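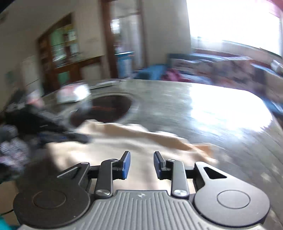 Section 4. Caring for your Stellholm stainless steel surface

Good steel is a joy to look after! A few minutes with a soft cloth brings back that lovely soft shine, and once you get the feel for it you'll probably find yourself doing it more often than you need to.

Before you start

Move any clothes, towels or other fabric off the metal and put them somewhere dry. You will need two soft cloths (an old cotton one is perfect), mild dish soap and a bowl of warm water.

CAUTION: Let the surface cool fully before cleaning. Never use steel wool, scouring powder or chlorine bleach.

Everyday cleaning

1. Shake out your cloth well away from the surface. One grain of grit can leave a scratch you'll see every time the sun comes in.

2. Add a small squirt of dish soap to the warm water, dip the cloth and wring it out hard.

3. Find the direction of the brushed lines. Stand so the window light falls across the metal and they show up beautifully.

4. Wipe along the lines in long, easy strokes. On curved areas, follow the curve and keep the pressure light.

5. Rinse the cloth in clean water and go over everything again.

6. Dry right away with the second cloth, folded into a flat pad. Turn it to a fresh side when it feels damp.

Note: Streaks after drying are nearly always leftover soap. Repeat step 5 with fresh water, then dry again.

Hard water spots

1. Mix 40 ml of white vinegar with 200 ml of water.

2. Dampen a cloth with the mix and lay it over the spots for a minute or two.

3. Wipe along the lines, rinse well and dry.

Note: Test the mix on a small corner first, especially on the Dikine finish, and don't let it dry on the metal.

Looking after your cloths

Wash cleaning cloths apart from dark clothes, without fabric softener, and hang them up to dry. Leif Lindqvist in our workshop has kept the same cotton cloth going for almost 90 washes, and it only gets softer (and better!) with age.

For scratches and dull patches, go to Section 5.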